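Search notebook Go Advanced

Bench notebook, manipulation sim

2018-11-27
Posted by: Araújo

Tool comparison on the kitchen task, continued. Picking up from the controller notes, which are still in the old folder and need moving over.

Goal for this week is to settle which end tool goes on the arm for the pan work in simulation, before anyone spends money on the real mount. Candidates are the Horkent two-finger gripper holding a spatula by its handle, and the spatula head fixed straight to the last link with no gripper at all. Same arm model, same cooktop, same pan, same object. The only thing that should differ is what is past the wrist.

Started with the gripper. It loads fine, but the grasp on the handle is poor. The contact solver lets the handle creep in the fingers when the blade pushes against the pan, and by the end of a stroke the blade angle has drifted enough that the front edge lifts. Raised finger force, which slowed the drift and made the fingers buzz. Raised friction on the pads, same result with less buzz. I don't trust either setting to carry over to hardware, so I put both back to the Torisero defaults and ran the set that way. Out of 66 runs with the gripper, 17 ended with the object on the blade and clear of the pan surface. Most of the rest ended with the object shoved against the pan wall and the blade riding up over it.

Then swapped in the fixed head. This took longer than expected because the mesh came in with its origin at the tip of the blade. Moved the origin to the neck, redid the collision shape as a few flat boxes, and left the slots out of the collision shape. They are visual only for now. If we ever do anything with liquid or small pieces, that will have to change. Note for whoever does it: the visual mesh and the collision mesh are now separate files, so edit both.
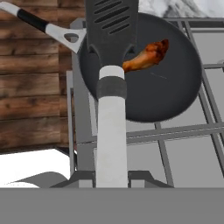 Fixed slotted head on the arm, chicken wing in the pan.

The fixed head is better behaved in every way I looked at. No drift at the blade, obviously, since there is no grasp to slip. The wrist torque trace is cleaner and the controller stops hunting at contact. What we lose is the ability to put the tool down. For the full kitchen sequence the arm has to open a drawer and move the pan by its handle, and a bolted-on spatula can't do either. So this only helps if we accept a tool changer or split the task between two arms.

Approach direction matters more than I had assumed. Coming in from the front of the cooktop, the link has to pass low over the grate, and on the first tries the planner kept clipping it. Added a keep-out box over the front bars and raised the pre-contact waypoint. After that the planner found a path each time, though a few of them were ugly, with the elbow swinging wide before coming back. Might be worth seeding the planner with a known good posture.

The wing is an awkward test object. It is curved, it rocks, and its contact with the pan changes depending on which way it settles. I considered going back to the flat disc we used in March, but the disc made every tool look good and told us nothing. Keeping the wing. The collision shape for it is a convex hull, which fills in the bend, so it probably rocks less than it ought to. Try a decomposed hull next.

Controller side: ran position control first, then impedance. Position control with the fixed head presses too hard if the pan height is off by 2 mm, and the pan starts to slide on the grate. Impedance control is fine with that error. Stiffness ended up at 4,000 N/m in the plane of the pan and much softer along the vertical. Have not tried switching gains mid-stroke. The Hastthorpe group's notes suggest softening just before the blade gets under the object, and I would like to see if that does anything for us.

Camera: still using the low view from the front of the cooktop. With the fixed head the link blocks part of the pan, and when the object is close to the neck of the spatula the tracker loses one side of it. An overhead view would fix this in sim, but there is no good place for one on the real hood. A wrist camera would have the blade in view all the time. Leaving the camera alone until the tool is decided, otherwise we will be changing two things at once.

To do:
- full run set with the fixed head, same seeds as the gripper set
- decomposed hull for the wing
- check pan mass, the current value looks low for a pan that size
- ask Horkent for the drawing of the finger pads, maybe a notched pad would hold the handle
- price a tool changer
- move the old controller notes

Configs are in the shared folder under fixed_head. The gripper ones are unchanged from last time except for the seed list.

Contact: Torisero project page, notebook editors | Copyright 2018 Torisero | Back to top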